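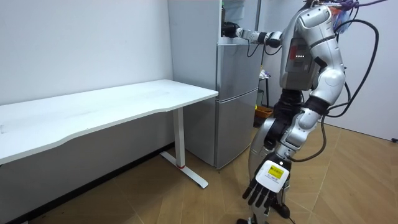 Unit 5: The Refrigerator in a Shared Room

Reading time: 2 minutes

Course: Household Basics, Simstead Evening School
Room 501, Wednesday group

1. What this unit is for

Many of you live in one room, or work in a small office where the refrigerator stands in the same room as the desk. In such a room the refrigerator must be used with a little more care than in a big kitchen. These notes repeat what I said in the lesson and add some points for which we had no time.

2. Where it stands

A refrigerator against the back wall, beside a desk, is a usual solution. Please check three points at home:
- The door must open fully without touching the desk.
- The air must be able to move behind the refrigerator. Read the booklet of your own model for the distance.
- The floor must be level. On a wooden floor put a dry cloth under the front edge once a month and look if it becomes wet.

3. The upper section

The upper section is at the height of the hand and so we put everything there. After one week we cannot find anything. My advice is to decide first what you take out every day, and keep only this in front. Things with a late date go behind.

Before you open, think what you want. Take it with one hand, keep the door with the other if it is heavy, and close. In my own flat in Umdale I made a short list on paper and stuck it on the door, and my family laughed, but the list is still there.

4. The large lower door

Heavy bottles and pots go low. Bend the knees when you lift them. Raw meat goes on the lowest shelf, in a closed box, so it cannot drip on other food.

5. Cleaning

Empty one shelf at a time. Wash with warm water and a little soap, then dry well. Do not forget the rubber of the door, where crumbs collect. A matte front shows finger marks, so wipe it with a soft cloth and never with a rough sponge.

Homework

Draw your own refrigerator and write what is kept on each shelf. Bring the drawing next Wednesday. Page 88 of the course book has an empty form, if you prefer to use it.

Related handouts
Unit 4: Keeping a Desk Clear
Unit 6: Reading the Dates on Food
Shopping for One Person

Simstead Evening School, Household Basics | Contact the office | Back to top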